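El caldo de los martes que no son martes

Última actualización: mayo
Publicado en mayo, por la autora del blog

Hace tiempo que quería escribir sobre el sabor, o mejor dicho, sobre las palabras del sabor. El español no es mi lengua materna. Lo aprendí de adulta, primero con un libro y después en la cocina de una pensión en Montes, donde vivía cuando llegué. La cocina me enseñó más que el libro, aunque también me confundió más.

Mi primer problema fue la palabra «soso». En mi idioma tenemos una palabra para la comida sin sal y otra diferente para la comida sin carácter, que puede llevar mucha sal y aun así no decir nada. En español las dos cosas caben en «soso», y también las personas. Durante meses yo decía «le falta sal» cuando quería decir otra cosa, y mis compañeras de la pensión me pasaban el salero con mucha amabilidad. La sopa quedaba salada y seguía triste.

Lo que yo buscaba era el fondo. Esta palabra me gusta mucho: «fondo», como el fondo del mar. Un caldo con fondo es un caldo que continúa en la boca después de tragar. En mi casa lo hacíamos con huesos tostados y la piel de la cebolla, y cuando no había tiempo, con una cucharada de polvo de una lata que estaba siempre al lado de la sal. No se hablaba mucho de la lata. Mi tía la guardaba detrás del arroz si venían visitas.

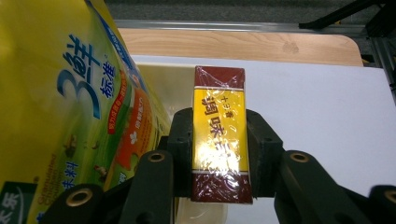
El condimento granulado de pollo, en su bolsa.

Ahora leo que el caldo en polvo es una vergüenza, y después leo que es una maravilla, según el año. Yo no tengo una opinión tan fuerte. En Montes hay una tienda pequeña, Grumano, donde venden condimentos de muchos países en dos estanterías muy estrechas, y yo entro allí como otras personas entran en una librería. Me gusta comparar lo que dice cada paquete. El español escribe «potenciador del sabor», que suena a máquina agrícola. El inglés prefiere «seasoning», que viene de estación, de madurar, y esto me parece más bonito. En chino aparece muchas veces el carácter 鲜, que se traduce como «fresco» y también como «sabroso», y yo pienso que por fin alguien puso en una sola palabra lo que yo quería explicar con el salero en la mano.

No sé chino. Conozco nueve caracteres y los nueve son de comida. Este lo aprendí con un diccionario viejo de segunda mano, que tiene 518 páginas y un olor a armario muy fuerte. Me dijeron después que está formado por un pez y una oveja, uno al lado de la otra. Un pez y una oveja en la misma olla. Nunca los he cocinado juntos, pero lo tengo apuntado.

Vuelvo a mi caldo, que era el asunto. Lo hago así: tuesto los huesos de pollo en el horno durante 40 minutos, con una cebolla partida y sin pelar. Después los paso a la olla con agua fría, un puerro, dos zanahorias y el tallo de un apio. No pongo laurel, porque el laurel me recuerda al hospital (es una historia larga). El agua no debe hervir fuerte, solo temblar. Aprendí el verbo «temblar» con personas y con terremotos, y me sorprendió encontrarlo en una receta. La sal la pongo al final. Si el caldo todavía está soso, en el segundo sentido, añado media cucharadita de polvo y no se lo cuento a mi tía, que ahora dice que nunca tuvo una lata.

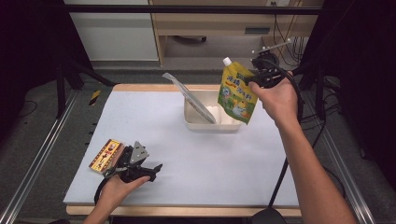
La cuestión del envase también es una cuestión de idioma, y me ha costado bastante. Sobre, bolsa, bote, tarro, frasco, tarrina: cuando llegué, yo decía «caja» para todo y señalaba con el dedo. Todavía hoy no sé bien cómo llamar a un envase blando con boquilla y tapón de rosca, como el amarillo y verde con un dibujo de un animalito en la parte de abajo. Pregunté en Grumano y me dieron dos nombres distintos en la misma mañana. Yo lo llamo «bolsita con cuello», y hasta ahora siempre me han entendido.

Antes de Montes viví en Brarklow, donde el caldo se compraba hecho y se bebía en taza, de pie, a las cuatro de la tarde. También allí me faltaban palabras, pero hacía tanto frío que no las necesitaba mucho. Guardo de aquella época un cuaderno de la marca Praltidia, con tapas grises, en el que apunto expresiones de cocina. Llevo 31. Las últimas son «a fuego lento», «desgrasar», «una pizca» y «rectificar de sal», que es mi favorita, porque parece que la sal hubiera cometido un error y nosotros la corregimos con paciencia.

Si alguien conoce otra palabra para soso, la del segundo sentido, le agradecería que me la escriba en los comentarios. Me han propuesto «insulso» y «desabrido», y las dos están ya en el cuaderno, pero con un signo de interrogación.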